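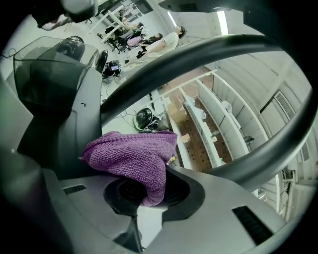

13th April – notebook, cloth handling, two-gripper set

Purpose of the day: get the first usable block of two-handed cloth episodes with the hand-held grippers, plus the matching head view, and find out what the fisheye does to our folding labels before anyone commits to a labelling scheme.

Task as written on the sheet: pick up the purple cloth with one gripper, pass a free edge to the other, bring the two together, release. Start pose of the cloth is to be different each time. The previous set from Kovell had the cloth laid out flat every time, and the policy trained on it (Mao, second build) went for the same spot regardless of where the fabric was. No point repeating that.

Target for the block was 28 episodes. Got 28 started, 3 thrown out on review. Reasons:

– two lost tag tracking on one cube for long enough that the trajectory filter gave up. Both were at the moment of handover, wrists rolled inward.
– one had a clock offset between left gripper and head view. Restarted the logger, did not come back. Cause unknown. Will watch for it.

Frame total after trimming is 822 at the reduced rate we use for the sanity pass. Full-rate files stay on the capture machine until Nadach has finished its integrity check.

Handover is the hard part, as expected. With both jaws closed on a bunched cloth, most of the edge information is gone from the head view and you depend on the gripper cameras to say which layer is held. On playback I could not always tell one layer from two, and if I can't, the labels won't be consistent either. Proposal: drop "layer count" as a per-frame label and keep it as a per-episode note entered by the operator straight after release.

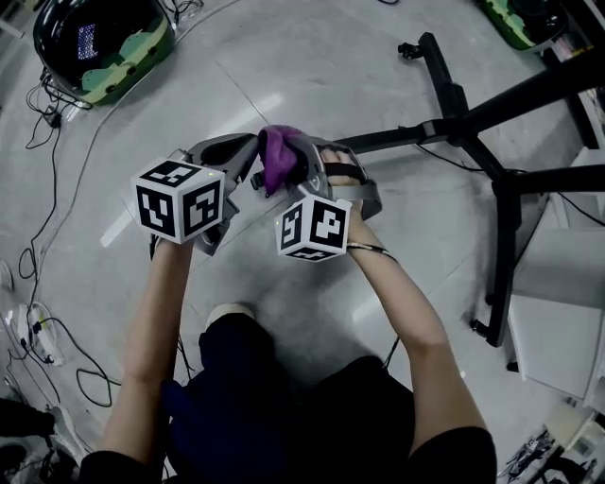
Operator posture matters more than I had allowed for. Working seated and low keeps the elbows in and the motion short, but the wrists end up turned and the tag faces turn with them. Tried raising the work by a forearm's height for the last few episodes. Tracking residuals looked better by eye, but that is too few episodes to claim anything. Repeat properly next session with height as the only thing changed.

Strap tension: the right strap needs to be done up before the cable is routed along the arm, otherwise the cable takes the load when the hand rotates. Add to the setup sheet.

Background. Sosach wanted a plain backdrop for everything. I disagree and we are not doing it. The earlier plain-backdrop set trained faster and then fell over the first time it was run in an ordinary room. People, shelving and cabling in the far field stay in. Faces get blurred at export as usual, gripper views included, as these see a good deal more of the room than the operator thinks they do.

Vignette mask: the current mask was made for the older lens and clips a little useful image on the upper side. Made a new one by thresholding the dark border over a full episode, then shrinking it slightly. Saved beside the old one, not over it. Please don't swap it into the training config until the re-run is through, or the numbers will not be comparable. 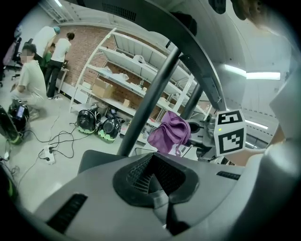
Colour is going to be a problem later. Purple against grey housings segments very easily, and the quick colour threshold I used for checking worked on nearly everything. That is convenient for me and bad for the model. The next block needs a grey or off-white cloth, same knit weight if we can find it, so that we can separate "learned the fabric" from "learned the hue". Also something thinner. A heavy knit holds its shape in the jaw in a way a tea towel doesn't.

Pad wear not measured today. Should be, before June, when the long runs start.

To do:
– redo the offset check, left gripper vs head, with a sharp tap at start and end of each episode
– height comparison, see earlier
– source second and third cloths
– operator note template: start pose, layer count, any re-grasp
– ask Nadach whether re-grasps should be split into separate episodes. My preference is to leave them in. Recovery is the behaviour we are shortest of, and cutting it out to tidy the set makes no sense to me.
– write down the gripper zeroing procedure, which currently lives in two people's heads

2 comments
3 shares

This site uses cookies to remember your login and preferences. Accept | Manage settings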